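Hutura Flip-Lid Canister, Cream

Print this page
E-mail this page to a colleague

Product group: Kitchen and dry storage
Range: Hutura
Colour: cream
Lid: hinged, flip-top
Sold: singly or by the carton of 4
Order reference: 1520

The Hutura canister is a small upright jar with a lid that stays attached. It was added to our list for tea rooms, staff kitchens and guest houses, where loose lids go missing or end up on the wrong jar. It suits tea bags, loose tea, ground coffee, sugar, rice, small biscuits and most other dry goods that get used a little at a time.

There is one size and one colour. We are asked now and then for a larger one and for a white one. Neither is made at present, and we have no date for either. If you need something bigger for flour or cereal, look at the Landov bins listed at the end of this page.

The lid

The lid is hinged at the back. Lift it from the front and it tips up and back, and it will stay there while you fill a spoon. To close it, bring it forward and press down at the front until you feel it seat. If it does not seat, check the rim for grains of sugar or leaf. A few grains are enough to hold it up, and forcing the lid will not help.

The lid should not be used as a handle. Pick the canister up by the body, particularly when it is full. We have had a small number returned with a strained hinge, and in each case it had been carried about by the open lid. We do not replace these free of charge.
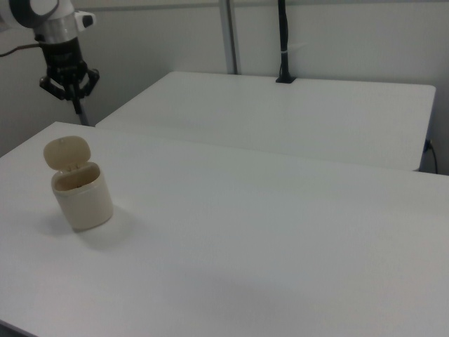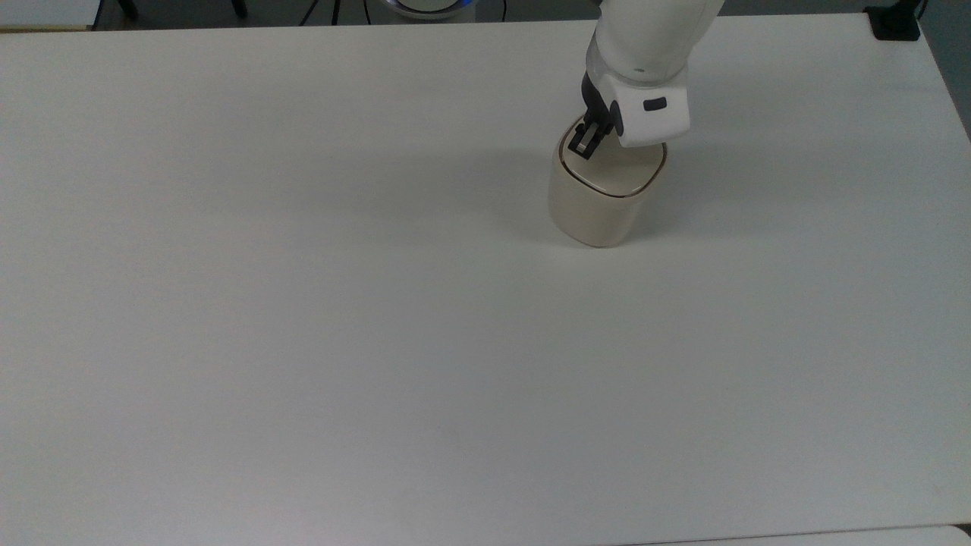
Filling and capacity

The canister holds 400 g of granulated sugar when filled to just below the rim. Other goods will weigh more or less depending on how they pack down. Whole leaf tea takes up a lot of room for its weight, so do not go by the sugar figure if you are ordering for a tea counter. Ask for a single one first and try it with your own tea.

Fill through a funnel or from a scoop. Leave a finger's width at the top so that the lid clears the contents when it closes. Tea bags can go in loose. The square, flat sort can be stacked on edge, and they come out more easily that way.

Hot food and liquids should not be put in it. It is not meant for the freezer or the microwave. Goods that need to be kept fully airtight, such as yeast or dried milk, are better left in their own packets with a clip on, and the packet then stood inside the canister if it fits.

Cleaning

Wash by hand in warm water with a little washing-up liquid before first use and each time you change what is kept in it. Use a soft cloth. Scouring pads and cream cleaners will dull the finish, and the marks show more on cream than people expect. Rinse well and stand it with the lid open until it is dry right through, overnight if you can. The hinge holds a drop or two of water after the rest has dried, and this is the usual cause of sugar going hard along the back edge.

For a coffee smell, put in a spoonful of bicarbonate of soda, close the lid, leave it overnight and wash it again in the morning. Stronger things such as curry powder may leave a smell that will not shift, and we suggest keeping one canister for spices and not changing it over.

Do not put it through a dishwasher. The body will probably come through, but the hinge will not stand it for long.

Labels

No labels are supplied. The body takes an ordinary paper label, which can be soaked off later in warm water. Put the label on the front of the body, low down, where it can be read with the lid up or down. If several canisters are kept in a row and hold much the same sort of thing, label the lids as well. Writing on the canister itself with a marker pen is not a good idea, as most of the pens we tried left a shadow behind.

Where to keep it

Any dry shelf or worktop will do. Keep it back from the hob and away from the steam of the kettle. Allow enough height above it for the lid to come up – on a low shelf you will have to slide the canister forward each time, and people soon stop closing it. Direct sun through a window does tea no good in any container.

Packing and delivery

Single canisters are sent in a plain box with tissue. The carton of 4 has card dividers. Please keep the box until you have tried the lid, as we can only exchange an item that is properly packed for the return journey.

Orders go out from our Woststead warehouse. Those received before noon are usually packed the same day. Collection from the trade counter is possible, but ring first, as only a few are kept at the counter and the rest are in the upper store.

Returns are accepted for 9 days after delivery if the canister has not had food in it. Faulty hinges and lids that do not seat from new are dealt with separately and are not subject to that limit. Tell us what is wrong and we will send a replacement or give you the money back, whichever you prefer.

Spare lids

We are not able to supply lids on their own. The lid is fitted to the body at the factory and the pin cannot be taken out without damage. Customers used to the older Drakos jars, where the lid lifts away, should bear this in mind when ordering.

Stock

The last delivery sold faster than we had planned for and the next is due in December. Single canisters are in stock. Cartons may be sent in two parts, with no extra carriage on the second.

Questions about this item, or about orders for more than one site, should go to Orestis Stefanou on the kitchen desk. Please give the order reference and say whether you want singles or cartons.

Related items

Landov Dry Goods Bin, tall
Landov Dry Goods Bin, low
Drakos Lift-Lid Jar (while stocks last)
Tea scoop, short handle
Paper labels, plain, pack
Wide funnel for dry goods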